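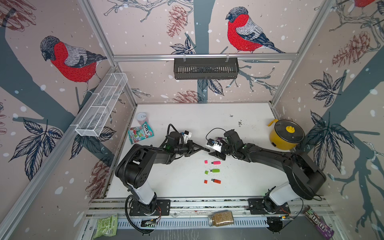
I finally know what I want for the hallway, and it's birds! I've been stuck on that wallpaper for weeks (stripes, no stripes, plain green, back to stripes) and Fedir had stopped answering when I held up samples. Then I saw bullfinches and that was that. They have such red breasts and neat black caps, and the big one on the left has a chest full of little strokes that look like stitching, as if somebody had sat down with a needle and a lot of patience. I love the background too, a pale pinky beige with snow dots, and the slate-blue trunks going up through it. I would never have put dark blue next to pink on my own. The pine cones are just sketched in reddish brown, and I kept going back to the one near the top of the back wall.

**12 April 2024**

Measured the hallway before breakfast. The long wall is 848 cm if I go all the way past the coat hooks, which is longer than I'd told everybody, so I'm glad I checked. Fedir held the other end of the tape and only complained once. He wants the birds on one wall and paint on the rest. I want birds on every wall, corners and all, with leaves climbing up from the baseboards. We shook hands on "let's see what it costs."

Called Yevdokiia at lunch and she got even more excited than me! She did her stairs at Jillside with a forest pattern and says to order an extra roll, always, and to open every roll in daylight before cutting. She's lending me her pasting table and the good brush. She also thinks a wire basket for gloves and mail would look right against all those branches, a white one, and now I can't stop picturing it. Or a black one with slots, hung from a rail. Maybe both, the hallway is long enough.

Budget is 300 for paper and not a penny more, I wrote it on the envelope. The old paint by the door still needs scraping and there's a crack over the light switch I keep pretending is a shadow. I did 40 minutes with the scraper after supper and my wrist is killing me, but a whole strip came away in one piece and I ran to show Fedir.

Tomorrow: filler, sandpaper, return the stripe samples to Stelmakh.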